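Hard water and soft towels

When I moved to Clidard in October, the first thing I noticed was the kettle. In Grukivport, where I lived before, a kettle stayed clean for years. In my new flat it had a white crust after 12 days. I thought I had bought a bad kettle, and I felt a little angry with the shop. Then my neighbour from downstairs explained to me that the water here is very hard, and that everybody has the same crust.

I did not connect this with my laundry until much later. My towels became stiff, and after a shower it felt as if I was drying myself with cardboard. My first idea was to use more softener, and then even more. I must say this was a mistake. The towels smelled like a perfume shop and they pushed the water around my back and did not take it up.
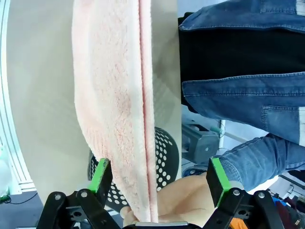

What I changed in my washing

I began with the powder. On the Zirkix box there is a small table on the side, with one column for soft water and one for hard water. I had been using the dose for soft water all this time, as I did in my old town. The letters are tiny, but I should have read them. With hard water you need more powder, and I had given less powder and a lot of softener, so I did everything the wrong way round.

Then I stopped the softener completely for towels. In its place I put a small cup of white vinegar in the softener drawer. I was afraid that the bathroom would smell like salad, but after drying I can't smell anything. My mother always did it like this and I used to laugh at her.

The third change was the spin. My machine, an old Brouwer that came with the flat, can go up to 1100 turns. I used to choose a slower programme because I believed it was kinder to the cloth. For shirts I still do it. For towels I now use the full speed, and they need much less time on the rack.

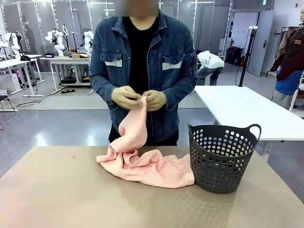 The rack itself is also a question. I have no balcony, only the window in the kitchen, and in winter the air there does not move much. If I hang the washing before 8 in the morning and leave the window open a little, most of it is dry by the evening. Thick things I turn over once at lunchtime. And before hanging I shake each towel strongly, 2 or 3 times, so that the loops stand up again. It makes a lot of noise, so I don't do it late.

I also looked at water filters for the whole flat. The cheapest one I found cost 344 with fitting, and I rent, so it would stay here when I leave. I decided against it for now. For the kettle I use the same vinegar, half and half with water, left inside for an hour and then rinsed well.

My next problem is the shower glass, which is full of white spots. I have tried lemon, with a small result. If you live in a place with hard water and have a better method, please write it in the comments.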